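Gripper lets one layer of cloth slide out while lifting. Pad texture or grip force?
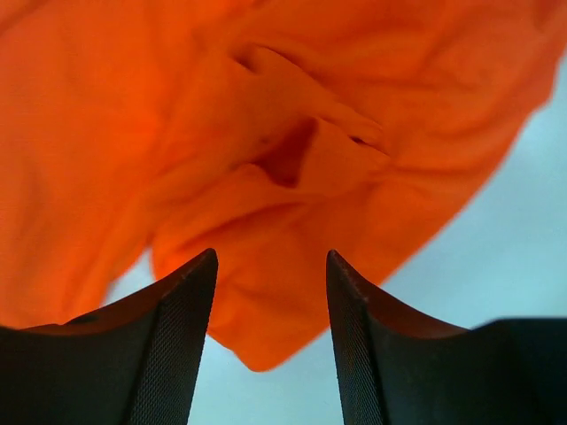 Setup and symptoms

Posted by Vsevolod Ostapchuk, 29 December 2025

Home-built arm, two-finger parallel gripper, black fingers with crosshatched pads on the inner faces. The wrist camera looks straight down between the fingertips. The task is to pick up a crumpled orange cloth by any fold and put it down elsewhere on the table.

The fingers close on a fold and the lift starts normally. Partway up, the inner layer creeps out and the cloth drops on one side. With a single layer between the pads the grip holds. With three or more layers it fails often enough to be useless.

What I have tried:
Raised the servo current limit. Slightly better, but the servo gets too warm to touch after a long run.
Lowered the approach so the tips touch the table. The points dig in and the arm faults on position error.
Slowed the lift to 300 mm/min. No change.

The controller is a Romum board and the fingers are printed from the Patach files, unmodified. Should I change the pads or give up on force and change how it approaches the fold?

3 replies

Ye-rin Cha
Change the approach first. The pads only touch the two outer layers. Anything between them is held by cloth-on-cloth friction, and that is low for light fabric. More texture on the pads does nothing for the inner layers.

Pick a ridge that stands up from the pile and close across it, perpendicular to its length. Go no deeper than the ridge itself. If you descend into a hollow between folds, you collect layers from both sides and get the failure you describe. On my build I stop the descent 2 mm after first contact, read from the wrist load cell. Without a load cell, motor current on the vertical axis is good enough if you filter it.

Also check that the fingers are parallel when loaded. Printed fingers flex, and if the tips splay, the cloth is held only by the lower part of the pad. Close them on a strip of paper and pull it from the tip end. It should tear before it slides.

bowen_337
get silicone pads, the printed mesh ones are useless. ultero sells them

Vsevolod Ostapchuk
Thanks. The paper test failed at the tips, so the fingers do splay. I reprinted them with a thicker back wall and the paper now tears. I have added the current threshold on the descent as well, but it triggers early when the arm is fully extended, probably from the weight of the arm itself. I will try a separate threshold for the outer part of the workspace. I have not tested silicone. The mesh pads stay on until the descent is sorted out, otherwise I am changing two things at once.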